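Home | Projects | Guides | Data Notes | Contact

Setting Up a Clutter Session for Two-Arm Sorting

This guide sets out the procedure used in the Skonari project for recording two-arm sorting demonstrations with cables and small tools. It is intended for operators who have completed the Oter safety course and have access to a calibrated station.

The method tests whether a policy trained on cluttered tables transfers to tables it has not seen. In our September comparison, policies trained on 1,000 cluttered demonstrations placed more items correctly than policies trained on 2,000 tidy ones. The result depends on how the clutter is arranged, and operators are asked to follow the steps closely.

1. Check the station

Confirm that both arms are at their rest position and that the wrist camera feed is live. Run the Kuvum calibration script. If the reported error is above 2 mm, repeat the calibration before going further.

2. Select the items

Draw a set from the station's item list. Each set must include at least one power strip, one loose cable and one rigid tool. Similar items in different colors are encouraged - they require the policy to tell objects apart by more than shape.

3. Arrange the table

Place the larger items first, at an angle to the table edge. Lay the cables last and let them fall freely. Cables may cross one another but should not be knotted. Leave the center within reach of both grippers.

The white and orange-pink power strips, with black USB cables tangled in front of the white one, make a suitable arrangement at the upper end of the difficulty scale.
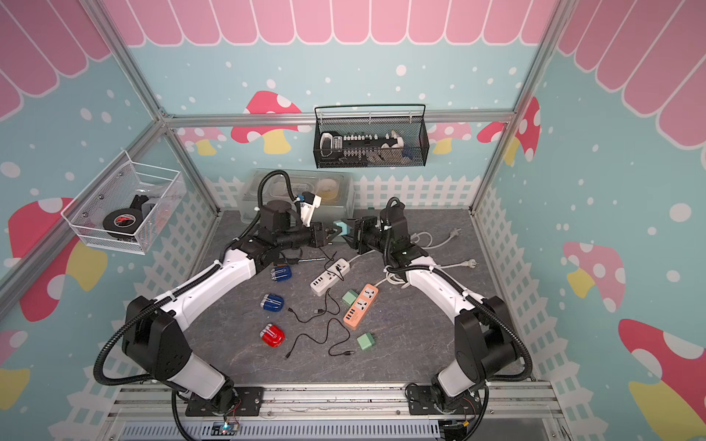
4. Record the demonstrations

Start the recorder before moving either arm. Record 28 demonstrations per session, and rearrange the table after each one. If an item falls outside the reach of both arms, stop and mark the attempt as void.

5. Label and upload

Assign each recording a clutter level using the Urquhart scale. Void attempts are uploaded with the others - they are used when training the failure detector. Return both arms to rest and close the session log before leaving the station.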